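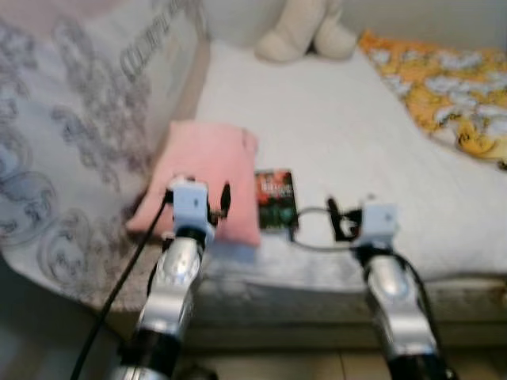 Fabian Pfister asked at the mid-term review whether a two-armed robot needs a whole bedroom at all, or whether the same result could be had from one arm and a bare table. The question shaped the second half of this project, and the report is organised as an answer to it.

1. Background

The Bindale project studies household tidying by a robot with 2 arms. Earlier student work at Stinham recorded demonstrations on a table with rigid blocks. A policy trained on those recordings did well on the table and poorly on beds, where the surface gives way under the gripper and a cushion changes shape when it is held. We set out to measure how much of that loss could be recovered by changing the way demonstrations are collected, with the learning method left unchanged.

2. Method

Demonstrations were given by remote operation. Each operator was asked to move soft items and flat items on a made bed to a target area named at the start of the attempt. Two collection methods were compared.

Fixed layout: objects were returned to the same marked positions before each attempt.

Varied layout: objects were placed by a second person who did not know the target area. Overlaps were allowed, so a flat item could lie partly under a soft one.

Three operators took part: Seraina Auer, Eero Peltonen and the author. All had completed the Zaugg training module before recording began in August. The two methods together produced 1851 usable attempts. An attempt was discarded if the operator stopped early or if the joint readings contained a gap.
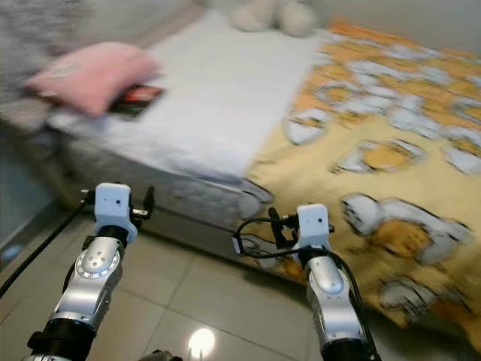

Recordings from the head camera were stored together with joint positions and gripper commands. Attempts containing motion blur were kept in the training set. Our first plan was to filter them out, but Morenike Olatunji pointed out that the policy would meet the same blur when running on its own, and the supervisor agreed.

3. Evaluation

Each trained policy was given 100 trials on layouts it had not seen. A trial was counted as successful when the named item came to rest inside the target area and no other item had been pushed off the bed. Of the layouts used, 24 contained an overlap. These were scored separately as well as in the total.

4. Results

The policy trained on varied layouts was more successful overall, and the gain was largest on the overlapping layouts. The fixed-layout policy tended to close its grippers at the position where the object had usually been during training. It often did this even when the object was in plain view elsewhere – a fault that did not show up in the table work because the test positions there were close to the training positions.

Flat items remained difficult under both methods. The usual failure was a finger pressing into the mattress beside the item and sliding underneath the sheet.

5. Discussion

With regard to the question raised at the review, a single arm was enough for most isolated soft items. The second arm mattered when one object had to be lifted or held back while another was drawn out. A bare table would have hidden this, along with the problem of the yielding surface. We did not test other rooms, and the results should not be read as covering them.

Varied layouts took longer to set up, and the added time was not recorded in a consistent way. Any group repeating the comparison should log it from the first session. The recordings and the scoring sheet have been placed in the Duvau archive under the project name.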